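Geltcombe Reading Room: Table and Seating Gallery

The pages below record the furniture and working set-up of the Geltcombe reading room as it stood in February. Captions are kept short. Finish terms follow the schedule by Harvey Landry, who surveyed the joinery; notes on use are by Jaxon Turcotte. Dimensions are in millimetres unless stated otherwise.

The room is used for reference work and for drop-in reading from 8 in the morning. It has no fixed desks. All reading is done at the shared table, and material that cannot be borrowed is consulted there and returned to the trolley by the door. Bags go on the hooks in the corridor.

The table top is dark brown wood under a gloss coat, with the grain left visible. The coating is Tovska clear, applied in two passes with a light sand between. Gloss was chosen over satin for ease of wiping; the penalty is glare from the overhead fittings, which readers of coated paper will notice. A thin pale seam runs across the surface on the diagonal. The seam was checked with a straightedge and no lip was measurable, so it has been left alone.

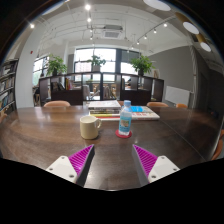 Shared table, February. Stacked books, mug, and a water bottle on a red coaster; tan-orange chairs around.

Seating: the chairs are Jekley, stock colour, with rounded backs. Seat height is 20 mm lower than the previous set, which suits the table better and gives more clearance at the apron. Felt glides are fitted and should be replaced when they compress. Spare glides are in the second drawer of the issue desk.

Drinks: permitted at the table in a mug or a closed bottle. Coasters are supplied and are to be used under both. Hot mugs set directly on a gloss coat can leave a white bloom, and the colour does not always recover with polishing. Report any mark the same day.

Book handling: volumes may be stacked flat while in use, largest at the bottom where practical. Wide-format titles are better laid beside the pile than on top of it. Nothing is to be left open face down. Returned items are re-shelved at the end of the afternoon.

Cleaning: damp microfibre, then dry microfibre, working along the grain. No silicone polish. Rewi neutral cleaner is the only product approved for the top, diluted as marked on the bottle in the cleaner's cupboard. The pale seam is wiped along its length, never across.

Clearances: 900 is kept free behind each chair on the door side to maintain the path of travel. Chairs are pushed in at closing.

Asset register entry for the table: 2062. Please quote this number in repair requests, along with the side of the table affected. Corrections to finish terms go to H. Landry; all others to J. Turcotte.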